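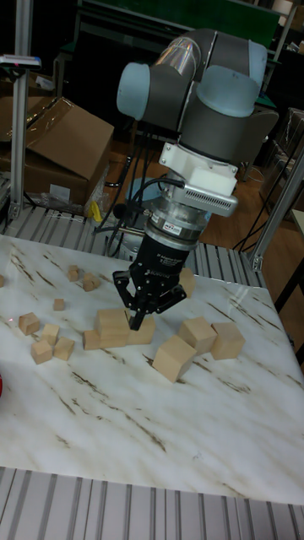 Clirnley worktops FAQ – updated 09/12/2020

Do you sell anything besides plain colors? Yes. Plain, speckled, stone looks. The white marble pattern is what most people ask for, good pick if the kitchen's on the dark side. Samples free, 2 per household.

How long for delivery?
3 weeks in the Flusham area. Longer elsewhere, ask first pls.

Can I cut it myself?
Sure. Fine-tooth blade, tape the cut line. We can't take back cut pieces – sorry, no exceptions.

Hot pans?
Use a trivet. Always.

What do I clean it with?
Warm water, dish soap, soft cloth. No bleach, no scouring pads. Coffee and beet stains – baking soda paste, leave it a bit, wipe.

Do you fit sinks?
Not us. Kaufmann does installs, book with them directly. Have your order number handy (looks like 3788).

Returns?
60 days, uncut, orignal wrapping. You pay shipping back.

Is the Istis range coming back?
June, hopefully. No preorders yet.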